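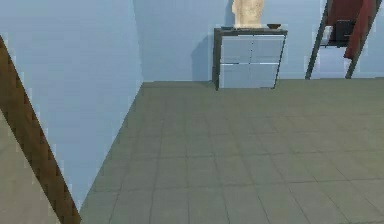
Tiled floor with drawer cabinet and ladder shelf, simulated home.

Ruvbridge Indoor Robot Trials
Pre-run safety checklist for simulated homes, revision 2, with comments
Site model: Pedham, scene 103

Fill in this list before any batch of runs is started. Write OK, Not OK or Open beside each point. A point with Open does not stop the batch, but it must have a comment.

1. Floor and walls

1.1 Floor is one closed surface, no gaps at the walls. OK
1.2 Change of floor colour between rooms has no hidden step. OK
Comment: I drove slowly across every change of floor, in both directions. The height stays the same in the log.
1.3 Every passage on the planned route is at least 70 cm wide. Open
Comment: The passage at the end of the long wall was measured only at floor level. Please measure also at the height of the robot's shoulder.

2. Furniture

2.1 Collision shape agrees with visible shape. Not OK
Comment: Boxy furniture is good. Thin legs are the problem, on chairs and on plant stands. In the old model the legs of one stand were joined into a single block, and the robot kept away from space that was free. Tuhumury has the corrected file, to be loaded before Friday.
2.2 Furniture does not move when the scene is reset. OK
2.3 Cloth which hangs from a shelf is included in the keep-out area. OK
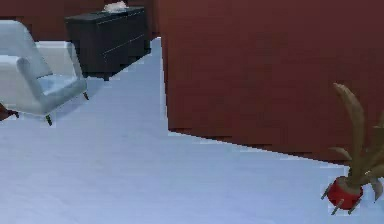

Must the keep-out distance be the same in simulation as in the real home?
The distance in simulation must be equal or larger. If a smaller one is used for a special test, write it in the comments and do not mix these runs with the others.

3. Speed and stopping

3.1 Speed limit is loaded from the site file, not typed by hand. OK
3.2 Stop command works while the robot is turning. OK
3.3 Robot stops when the camera signal is lost. OK
Comment: Tested with the Brurnetti base only. For another base the test must be made again — the brake settings are different.

4. Small objects on the floor

4.1 At least one low object, for example a ball, is placed in open floor. OK
4.2 Robot reports the object before it comes to the keep-out distance. Open
Comment: In the last batch of 322 runs the report sometimes came late when the object was near to a bright area of the floor. I would like to repeat this with the light lowered,

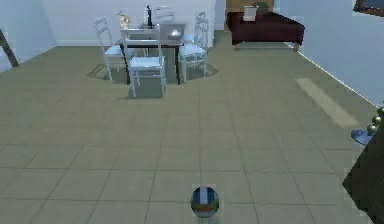

and after that once more with the normal light, so we can compare the two logs. Until it is done, please keep the slow speed in the dining area.

4.3 Object is returned to its start position after contact. OK

5. Records

5.1 Scene number and revision are written in the log. OK
5.2 Failed runs are kept together with the good ones. OK
Comment: Do not delete a run only for the reason that it was short.
5.3 Open points are copied to the next list. Open
Comment: 1.3 and 4.2 to be copied. 2.1 needs a new check when the file is loaded.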